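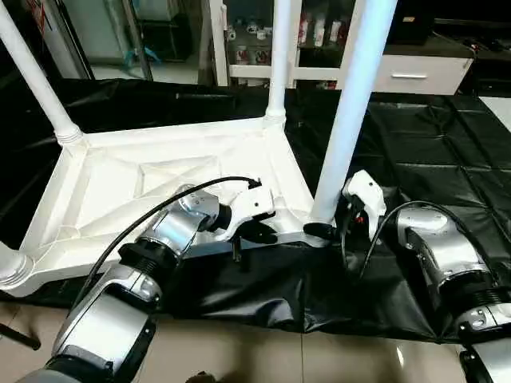

第5章　薄いものを曲がりにくくする

5.0　この章に入る前に

前の章では、引っぱる力と押す力の話をずっとしてきました。棒の断面積が倍になれば伸びは半分、という、とても素直な世界でしたね。断面が丸でも四角でも星形でも、面積さえ同じなら結果は同じ。私はあの素直さがけっこう好きなのですが、残念ながらこの章でお別れです。曲げの世界では、同じ面積でも「どこに材料があるか」で結果がまるで変わります。

手もとに薄いプラスチックの定規があったら、ちょっと持ってみてください。机のふちから半分ほど突き出して、先を指で押します。平らに置けば、ほとんど力を入れなくてもしなりますよね。次に定規を立てて、細いほうの面を上にして同じことをしてみましょう。今度はびくともしません（横に倒れそうにはなりますが、その話は5.6節までお待ちください）。材料も長さも、断面積だって同じ定規です。向きを変えただけなのに、手ごたえはまるで別物です。

私が学生のとき、この実験を授業でやらされて、正直なところ「そりゃそうだろう」としか思いませんでした。当たり前すぎて、何が面白いのかわからなかったのです。面白くなったのは、ずっとあとで自分の部屋に本棚を作って、見事に失敗したときでした。

5.1　私の本棚の話

引っ越した部屋の壁の幅がちょうどよかったので、長さ2,000ミリの棚板を一枚、両端だけで支えて本を並べました。店で板を手に取ったときには十分丈夫そうに見えたんです。並べ終わった日も、まあ少したわんでいるかな、くらいでした。ところが季節がひとつ過ぎたころ、真ん中の本だけがお辞儀をするように傾いてきて、端の本との間に妙なすき間ができました。板は折れてはいません。折れてはいないけれど、もう棚とは呼びたくない形です。

ここには、この章で扱う大事なことがいくつも入っています。まず、「折れない」と「たわまない」は別の問題だということ。前者は強さ（強度）、後者はこわさ（剛性）と呼びます。日常会話ではどちらも「丈夫」で済ませてしまいますが、設計をするときに混ぜると困ります。私の棚は、強度は足りていて、剛性が足りなかったわけです。釣りざおのように、強度は欲しいけれど剛性はほどほどでよい、という道具もあります。逆にガラス板は、あまりたわまないまま、あるとき突然割れます。

もうひとつは長さの効き方です。真ん中に同じ力をかけたとき、両端で支えた板のたわみは長さの三乗に比例します。長さが倍になると、たわみは八倍。しかも本棚の場合、長くした分だけ本も増えますから、実際にはさらに分が悪く、長さの四乗で効いてきます。倍の長さの棚に同じ調子で本を詰めれば、たわみは十六倍です。この数字を当時の私に教えてあげたかった！

それから、時間です。並べた日よりあとになってたわみが増えたのは、木質の材料にもプラスチックにも、力をかけ続けるとじわじわ変形が進む性質があるためです。これをクリープといいます。計算の上では少々やっかいなので、本格的には第9章で扱います。この章の計算は、力をかけた直後の話だと思って読んでください。

5.2　材料を取りかえるか、形を変えるか

では、たわむ板をどうにかしたい。思いつく手は大きく分けて三通りです。支えを増やす。材料を変える。形を変える。

支えを増やすのは、たいてい一番安くて確実です。私の棚も結局、真ん中に支柱を一本入れて解決しました（見た目は、まあ、お察しください）。ただ、支えを置けない場所もあります。橋の下に船が通るとか、机の下に人の足が入るとか。

材料を変えるのはどうでしょう。材料そのもののこわさは、前章で出てきたヤング率で表します。鋼のヤング率はとても大きくて、よく使われるプラスチック、たとえばポリプロピレンなどは、その百分の一かそれ以下しかありません。つまり、同じ形のまま鋼をポリプロピレンに置きかえると、たわみは百倍以上になる計算です。こう書くとプラスチックで家具や容器を作るなんて無茶に思えますよね。でも現実には、バケツも椅子もコンテナもプラスチックでできていて、みんな平気で座ったり積んだりしています。

そこで、形の出番です。

断面が長方形の板を考えましょう。幅をb、厚さをhとすると、曲げに対する断面の効き目は

I ＝ b × h × h × h ÷ 12

という量で決まります。断面二次モーメントという、いかめしい名前がついていますが、名前におびえる必要はありません。式をよく見ると、幅bは一回しか掛かっていないのに、厚さhは三回掛かっています。幅を倍にしてもIは倍にしかならないのに、厚さを倍にすれば八倍になる。どちらも材料の量は同じく2倍です。だったら、厚くするほうがずっと得ですね。

定規の話も、これで数字になります。幅が厚さの十倍ある定規を、平らに置いたときと立てたときで比べてみてください。bとhが入れかわるだけですから、計算は暗算でもできます。答えは百倍。さっきの「びくともしない」感じは、大げさでも何でもなかったのです。

5.3　真ん中の材料は怠けている

しかし、厚くすれば重くなります。材料費もかかるし、プラスチックの成形品なら冷えて固まるまでの時間も長くなる。同じ材料の量で、なるべくIを大きくする方法はないものでしょうか。

板を下に向かって曲げたとき、中で何が起きているかを想像してみましょう。上の面は縮み、下の面は伸びます。その間のどこかに、縮みも伸びもしない層があるはずです。これを中立面と呼びます。中立面の近くの材料は、ほとんど伸び縮みしないので、力もほとんど受け持っていません。給料は同じだけもらっているのに、働いているのは上と下の端っこだけ、という職場を思い浮かべてください（私はアルバイト先でその中立面の役をやっていた時期があります）。

だったら、中立面の近くの材料を減らして、そのぶんを遠くへ移せばいい。こうして生まれたのが、H形やI形の断面をした鋼材です。工事現場や駅のホームの屋根を見上げると、きっと見つかります。上下の厚い部分をフランジ、間をつなぐ薄い部分をウェブといいます。ウェブは怠け者のように見えて、上下のフランジがずれないようにつなぎ止めるという仕事をしていますから、全部取りはらってしまうわけにはいきません。

段ボールも考え方は同じです。表と裏の紙が端で働き、間の波形の紙が二枚の距離を保っています。波形の紙だけはがして手に取ると、情けないほどふにゃふにゃなのに、貼り合わせるとあれだけしっかりする。私は段ボール箱を捨てるとき、いまだに断面をのぞいてしまいます。

5.4　リブという工夫

さて、板の片面は平らなままにしておきたい、ということがよくあります。物を載せる面、人が座る面、床になる面。そういうときは、裏側に細い壁を立てます。この細い壁をリブといいます。肋骨のことですね。薄い板に背の高いリブを足すと、材料はわずかしか増えないのに、断面全体の高さがぐっと増えて、Iが大きくなります。

リブを設計するとき、初めての人がよくやるのは、リブをどんどん厚くしてしまうことです。気持ちはわかります。太いほうが頼もしい。でも、もう一度さっきの式を思い出してください。リブにとっての厚さは式の中の幅bにあたり、一回しか掛かりません。効くのは高さのほうです。

それに、射出成形のプラスチックでは、太すぎるリブには別の困りごともあります。リブの付け根は材料がたまって肉が厚くなり、ほかより冷えるのが遅れます。冷えるとプラスチックは縮むので、反対側のきれいに見せたい面がぽこっとへこむ。これをヒケといいます。つやのある製品を斜めから光にかざすと、裏のリブの位置がうっすら筋になって見えることがありますが、あれです。ですから、リブは板の厚さより薄めに作るのがふつうです。

高さについても、欲ばりすぎはいけません。背の高い薄い壁は、押されると横にへなっと逃げます。型から抜くときにも引っかかります。抜きやすいように先を少し細くした傾き、つまり抜き勾配をつけるので、高くすればするほど先は細るか、付け根が太るかのどちらかになります。ほどほどの高さのリブを何本か並べるほうが、たいていうまくいきます。

では、どちら向きに並べるか。平行に並べたリブは、リブに沿った方向の曲げにはよく効きますが、それと直角の方向にはほとんど効きません。洗濯板をどちらに曲げるか、と考えるとわかりやすいでしょう。縦横の格子にすれば両方に効きます。ところが格子は、板をぞうきんのようにねじる力には案外弱い。そこで斜めのリブを入れて三角形の区画を作ると、ねじりにも抵抗するようになります。四角い枠は角の角度が変わるだけでひしゃげてしまうけれど、三角の枠は辺の長さが変わらないかぎり形が変わらない、という事実を、第2章のトラスのところで見ましたね。あれがここで再登場するわけです。

5.5　ある会社の棚板

本章では練習用の題材として、Flondthorpe社の倉庫用の樹脂棚板を何度か使います。奥行きは335ミリで、表は平ら、裏にリブがあります。この棚板には初期型と改良型があって、初期型はリブが長手方向だけに走っていました。真ん中に均等に荷物を載せるぶんには問題なし。ところが荷物を片側の角に寄せて置かれると、板全体がねじれて、対角の角が支えから浮いてしまうのです。

改良型では斜めのリブが加わり、かわりに長手方向のリブの本数が減りました。材料の量は初期型とほとんど変わりません。同じ材料をどこに配るか、という問いの、とてもよい教材だと私は思っています。試験では板全体に合計3,000ニュートンの荷重をかけています。ニュートンだとぴんと来ないという人は、大人が四、五人乗ったくらいだと考えてください。

もうひとつ、Gkikas社の折りたたみベンチも5.7節に登場します。こちらは脚の付け根が主役です。板のほうをいくら丈夫にしても、力は最後に必ず脚へ流れていきます。流れの出口である付け根には力が集まるので、まわりをどう補強するかで製品の寿命が決まると言ってもいいくらいです。第4章の応力集中の図を、今のうちに見返しておくと楽ですよ。

5.6節では、立てた定規が横に倒れたがる現象、すなわち横座屈を扱います。少し数式が増えますが、途中の変形は付録に回しました。最初に読むときは飛ばして、5.7節に進んでもかまいません。私も初めて習ったときは飛ばしました。

5.1から5.5のための手を動かす課題

コピー用紙を一枚用意して、同じ厚さの本を二冊、少し離して置き、紙を橋のように渡します。真ん中に硬貨を載せると、紙はあっけなく落ちます。次に紙を細かくじゃばらに折り、折り目が橋の長さの方向に走るように渡して、硬貨を一枚ずつ足していってください。崩れるときに何が起きるかをよく見ること。折り目が開いて平たくなりながら落ちるはずです。

では、開くのを防ぐために、両端の折り目をテープで机に留めたらどうでしょう。じゃばらの上にもう一枚、平らな紙をのりで貼ったら。折り目の高さを倍にして、山の数を半分にしたら。どれも予想をノートに書いてから試してください。予想が外れた人は、外れたままのノートを残しておくこと。5.6節の終わりで、もう一度そのページを開いてもらいます。

余裕のある人は、家の中でリブのある製品を見つけて、裏側をスケッチしてみましょう。洗濯かごの底、椅子の座面の裏、ペットボトルのふた。どの方向の力に備えた形なのかを、矢印で描き込んでください。絵の上手下手は採点に関係ありません。矢印の向きは見ます。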